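Gear Inspection Technician, Preststead
2 min read
Print | E-mail this page

Lollent makes small metal gears and planetary sets for pump and winch builders. We are hiring one technician for the day shift at Preststead.

Duties: measure bore and tooth form, log results, quarantine rejects, and recalibrate gauges every Thursday. Typical batch size is 1,000 parts, with a sample of 20 drawn for full measurement.

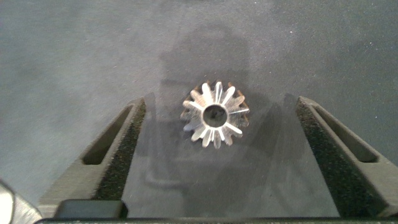 Small pinion with plain round bore.

Required: two years in a machine shop or metrology room, ability to read drawings, and working knowledge of micrometers and bore gauges. Experience with planetary assemblies is useful but can be taught. The post reports to Kofi Kwofie, Quality.

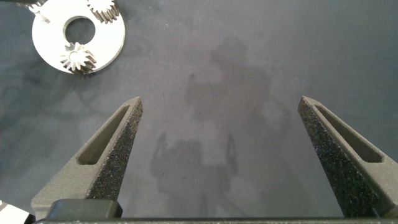
White planetary gear plate, partly disassembled, at upper left.

Send a resume and one sample inspection report to Kwame Abubakari by the end of June. Shortlisted applicants will take a bench test at the plant.

Related openings
Deburring Operator, Stidby
Stores Clerk, Preststead
Tool Grinder (nights), Baidoo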